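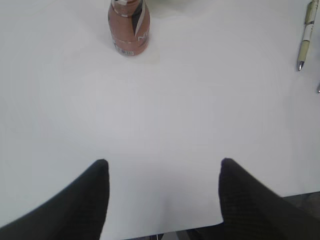

Metdale 楼四层共用茶水间使用单位联席会 会议记录

打印本页 | 以电子邮件发送

本网站使用 Cookie 以改善浏览体验。继续浏览即表示您同意我们使用 Cookie。[接受] [设置]

时间:2022年10月20日,下午
地点:四层茶水间旁小会议室
主持:Ritva Lindqvist
出席:Ritva Lindqvist、Carola Ostermann、Saimi Kiiskinen、Kauko Ojala、Lempi Kettunen
记录:Lempi Kettunen

一、上次会议记录

上次会议记录于会前发给各位。Kauko Ojala 指出,记录中“冰箱除霜由南侧办公室负责”一句有误,当时商定的是南北两侧轮流,先由南侧开始。Ritva Lindqvist 查对自己的笔记,确认是轮流。该句更正。Carola Ostermann 问更正后的记录是否要重新签字,主持人认为在本次记录中写明即可,各位没有异议。其余内容通过。

二、上次会议遗留事项

1. 水槽下方的柜门。合页松动,柜门关不严。Kauko Ojala 已向楼管报修,收到的回复是已登记,没有给出上门日期。Saimi Kiiskinen 说柜门目前用力推一下可以合上,但早上人多的时候常有人碰到膝盖。商定由 Kauko 再催一次,催的时候写明柜门位置,上次登记的单子上只写了“茶水间柜子”,楼管可能不知道是哪一扇。

2. 热水壶。旧壶已经处理,新壶放在原来的位置。除垢由谁做,上次没有定下来。Carola Ostermann 愿意负责到年底,年底以后另议。除垢用的柠檬酸放在水槽上方的柜子里,瓶身上要贴标签,标签由 Carola 写。Saimi 提醒除垢当天壶上要挂牌子,五月那次没有挂,有人直接拿来泡了茶。

3. 毛巾。上次说擦手的毛巾和擦杯子的毛巾要分开,现在仍然混在一起挂。Lempi Kettunen 认为挂钩离得太近,分颜色也没有用。讨论后决定擦杯子的毛巾移到窗边,擦手的留在水槽旁。窗边需要加一个粘钩,Kauko 手头有,会后就可以贴。

4. 冰箱里没有写名字的东西。南侧办公室反映有一盒酸奶放过了期限。Ritva 重申,放进冰箱的东西写名字和日期,没有写的在清理时一并处理。笔用绳子拴在冰箱把手上,笔已经换过一次,这支也快写不出来了。Saimi 会带一支油性笔来。

5. 上次提到的垃圾桶脚踏板,Kauko 自己修好了,此项取消。

三、白色长桌的使用和桌上物品

本项由 Saimi Kiiskinen 介绍。长桌靠浅灰色墙板一侧放置,大家吃早点、拆快递、临时放文件都用它,到了中午常常没有地方放饭盒。Saimi 会前把准备留在桌上的几样东西摆了出来,请各位看过以后再讨论位置和数量。
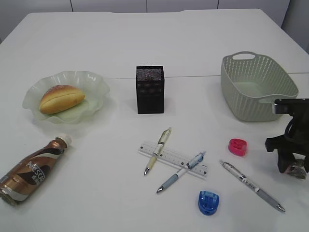
茶水间白色长桌:左侧玻璃盘与面包,中间黑色网面方筒,右侧浅绿色塑料篮。

3.1 玻璃盘

浅绿色磨砂玻璃盘,边沿是波浪形的。Saimi 提议把它作为放早餐面包的盘子,每天早上谁先到谁摆。Kauko Ojala 觉得这个盘子边沿不平,叠放不方便,而且柜子里其他盘子都是平边的,洗碗机里的架子也卡不住。Saimi 回答说这个盘子不进洗碗机,用完手洗,擦干后单独放在柜子上层,上面不压东西。

Carola Ostermann 问盘子较浅,面包放多了会不会滚出来。Saimi 说一次不要多放,吃完再添,其余的留在纸袋里,纸袋口折好。Lempi Kettunen 提出,面包敞着放一上午会变硬,下午剩下的往往没有人要。大家讨论了加盖子的问题。这种形状的盘子配不到合适的盖子,Carola 建议用干净的布盖,Kauko 不赞成,理由是布没有人洗。最后定为:面包只在上午摆出,中午之前收走,剩下的装袋放到冰箱旁边的架子上,谁要谁拿,当天下班时还在的由最后离开的人处理。

关于夹子,现在大家是用手拿的。Ritva 要求买一把夹子,金属或者塑料都可以,放在盘子旁边。有人习惯用纸巾垫着拿,这样也可以,不作统一规定。

面包的种类没有作为议题,但谈到了一些。Carola 说长条形的小面包比圆的好分,也好切,可以自己夹东西。Kauko 希望偶尔有黑麦的。订面包的事仍由 Saimi 办,有特别要求的直接告诉她,最迟在前一天下班以前说。

3.2 瓶装饮料

桌上经常有喝了一半的瓶装咖啡和茶,看不出是谁的。Ritva 认为这是目前最影响桌面使用的一件事。Lempi 说上个月收桌子时,同一瓶饮料连着好几天在同一个地方,最后是她倒掉的,第二天有人来问。讨论以后商定如下:

没有开过的瓶装饮料,写上名字放冰箱门上。开过的带回自己的座位,不留在长桌上。下班时还在桌上的瓶子,倒空后投入回收箱,不再询问。瓶子放在桌上时盖好盖子,立着放。

Kauko 问招待来访客人时摆出来的饮料怎么办,例如雀巢的瓶装咖啡,一般是整排摆上去的。Ritva 答复说,招待用的饮料由邀请客人的一方负责收回,不算在上述规定里,但当天必须收完。Carola 补充说,北侧办公室上次招待后剩下的饮料放进了公用冰箱,占了一整层,别人的午饭放不进去。北侧由 Kauko 代为转告,今后剩下的饮料拿回自己办公室存放。

3.3 黑色网面方筒

黑色方形的筒,敞口,网面的。Saimi 原来的打算是放搅拌棒和小包糖。Carola 认为网眼会漏糖粒,桌上已经够多糖粒了。Lempi 建议放餐巾纸,但她没有试过餐巾纸的尺寸是不是合适。Kauko 主张放笔和剪刀,因为拆快递的人总是到处找剪刀,找不到就用餐刀,餐刀的刀口已经坏了一把。

这一项讨论时间较长。Ritva 的意见是剪刀和食物不要放在同一张桌子上,拆快递应当移到门口的矮柜上去做。Kauko 说矮柜上现在放着打印纸,没有地方。Saimi 说打印纸可以放到矮柜里面去,里面是空着的,只是一直没有人搬。Kauko 同意去搬。

决定:方筒留在长桌上,放餐巾纸,试用到下次会议。如果餐巾纸放不稳,筒移到矮柜上放剪刀和笔。搅拌棒和糖包仍放在热水壶旁边的抽屉里。抽屉里的隔板有一块倒了,顺手扶起来。

3.4 浅绿色塑料篮

长方形,圆角,浅绿色,塑料。Saimi 建议作为“公共取用篮”,大家带来分享的点心、水果都放在里面,放进篮子里的就是谁都可以拿的,没有放进篮子的就不要动。Carola 赞成,她说现在的问题是分不清哪些是分享的,她带来的一盒饼干原本是给家里人的,放在桌上打了个电话回来就被打开了。

Lempi 问水果放在塑料篮里会不会压坏,尤其是下面的。Saimi 说篮底垫一张纸,软的水果放上面,每次清理时换纸。Kauko 提出篮子需要有人定期看,否则水果烂在下面也没有人知道。商定由当周值日的人每天下班前看一下,发软的拿掉,篮子每周洗一次,用洗洁精,洗完倒扣晾干再放回桌上。

关于过敏的问题,Ritva 说二层有过类似情况,建议自制的点心附一张纸条,写明含不含坚果和鸡蛋。买来的保留原包装。各位同意。纸条不要求格式,字写清楚就行。

篮子是否要贴字,有两种意见。Saimi 不想贴,觉得难看,颜色和盘子正好相配。Carola 和 Lempi 认为不贴就没有人知道规矩。最后同意把说明写在墙上的通知里,篮子本身先不贴,过一段时间看看情况。

3.5 位置

长桌由两段拼成,中间有一道接缝。Lempi 建议公用的东西一律放在接缝靠墙的那一侧,靠外的一侧留给吃饭的人。Kauko 试着量了一下,说盘子和篮子都放得下,只是夏天靠墙的那侧有时会有太阳照到,面包干得快。Ritva 认为现在是十月,明年夏天再说。

Carola 问接缝里掉进面包屑怎么清理。Saimi 用旧牙刷刷过,效果可以。牙刷放在水槽下面,与抹布放在一起,不要和别的刷子混用。Kauko 提到可以请 Follero 的人来看一下,两段桌子能不能再靠紧一点,桌子当初是从他们那里订的。Ritva 请他先打电话问问是否收费,收费就不做。

四、桌面清洁

白色桌面容易显脏,日常清洁要有固定的做法。现在有人用湿纸巾,有人用厨房去污粉。Kauko 认为去污粉会把桌面磨花,应当停用。大家同意。今后只用湿抹布加少量中性清洁剂,再用干布擦一遍。擦的时候把桌上的东西拿起来,不要绕着擦,盘子和筒底下常留一圈印子。

Lempi 问咖啡洒了很久没有擦,留下颜色怎么办。Saimi 的经验是用小苏打调成糊敷一会儿再擦,不用力刮。Carola 说她试过柠檬汁,也行,但要马上冲干净。两种办法都写进通知里。

热的锅和壶不要直接放在桌上。隔热垫现在挂在微波炉侧面,有人说看不见。Kauko 把它移到长桌旁边的墙钩上。隔热垫只剩一块,另外的不知去向,各办公室回去找一找,找到了放回来。

抹布每天换,脏的放进水槽下面的桶里,由值日的人带去洗。Carola 提出洗抹布不应当总是同样的人做,南侧人少,轮到的次数反而多。Ritva 查了值日表,北侧确实漏排了一个人。值日表由 Lempi 重新排,排好后贴在冰箱上。

五、采购

5.1 预算。今年余下的公用经费为600欧元,用于茶水间的全部开支,包括咖啡豆、茶、洗涤用品和本次讨论的小件。Ritva 说明,没有用完的部分不转到明年。Kauko 问能不能提前买一批洗洁精存着,Ritva 不反对,但柜子里要放得下。

5.2 餐具。Carola 拿来 Kinoshita 的目录,里面有一种白色的平盘,可以进洗碗机。她认为如果面包盘将来不够用,可以添这一种,和玻璃盘搭配着使。Saimi 觉得现在够用。此项不作决定,目录留在茶水间供大家翻看,看完放回架子上。

5.3 面包夹。见3.1。由 Saimi 买,价钱不用事先报。

5.4 面包。目前由 Punico 每天早上送到楼下前台。Saimi 报告说,对方从下月起把送货时间提前,前台那时还没有人。她询问过能否放在门口的箱子里,对方说可以,但要我们自己提供带盖的箱子。Kauko 说地下室有一只闲置的,先去看看能不能盖严。如果不合适再买。Lempi 提醒箱子要写楼层,否则会和三层的混在一起。

5.5 咖啡豆。大家对现在的豆子意见不一,Kauko 嫌太酸,Carola 喜欢。商定下一批订深烘焙的,喝4周以后再问各位意见。旧的豆子先喝完。

5.6 餐巾纸。厨房用的大卷纸够用,小张的需要补。买之前 Lempi 先拿几种尺寸到方筒里试一试。

六、墙上通知

现有通知贴在墙板上,纸角已经翘起来,内容也有过时的地方,例如还写着旧热水壶的用法。Ritva 建议重写一张,不超过一页,字号大一些。通知内容包括面包摆放时间、瓶装饮料的处理、取用篮的规矩、桌面清洁方法、值日的人下班前要看哪些地方。

Carola 希望语气不要太生硬,上一张用了很多感叹号,有新来的同事看了觉得不舒服。Lempi 负责起草,发给各位看过再贴。通知要有芬兰语和英语两种,英语由 Carola 校对。贴的时候不用胶带,胶带撕下来会在墙板上留胶,改用可移除的粘胶。墙板之间有竖缝,纸不要跨在缝上贴,跨着贴会鼓起来。

七、其他事项

1. 杯子。柜子里的公用杯子少了几只,多半在各人座位上。请各办公室回去收一下,洗干净放回来。Ritva 不打算为此买新杯子。

2. 微波炉。Kauko 反映转盘有时不转,拿出来重新放一下就好。暂不报修。热汤的时候请加盖,盖子在微波炉顶上。

3. 洗碗机。有人在机器刚停时就把门打开取杯子,蒸汽熏到上面的柜板,柜板边上已经有些起皮。机器停了以后等一会儿再开。Saimi 问“一会儿”是多久,Kauko 说灯灭了就行。

4. 窗台上的植物。Carola 将休假2周,请人代为浇水。Lempi 答应。浇得不要太多,托盘里有水就不用再浇。

5. 冬季的圣诞茶会还在这张长桌上办,细节下次讨论。Saimi 想把玻璃盘也用上,放姜饼。Ritva 请她届时列一个清单。

6. Kauko 问共用茶水间的钥匙有没有备用的。Ritva 手里有一把,前台有一把,够用。

八、任务分配

Kauko Ojala:催修柜门;贴粘钩;把打印纸搬进矮柜;移隔热垫;向 Follero 询问桌缝;看地下室的箱子;向北侧转告招待饮料的收存办法。

Saimi Kiiskinen:买面包夹;带油性笔;与 Punico 确认送货时间和箱子要求;订深烘焙咖啡豆。

Carola Ostermann:热水壶除垢和柠檬酸标签;通知英语校对。

Lempi Kettunen:重排值日表;起草通知;试餐巾纸尺寸;休假期间浇水;整理本记录。

Ritva Lindqvist:联系各办公室收杯子和隔热垫;保管经费收据。收据请写明买了什么,只有金额的收据不好入账。

九、下次会议

时间由 Ritva 另行通知,预计在圣诞茶会之前。议题包括方筒的试用情况、咖啡豆意见、取用篮要不要贴字、圣诞茶会。有其他议题的,请提前发给 Lempi。

对本记录有更正意见的,请直接回复 Lempi Kettunen,更正内容会写入下次会议的第一项。

记录:Lempi Kettunen
核对:Ritva Lindqvist

打印本页 | 以电子邮件发送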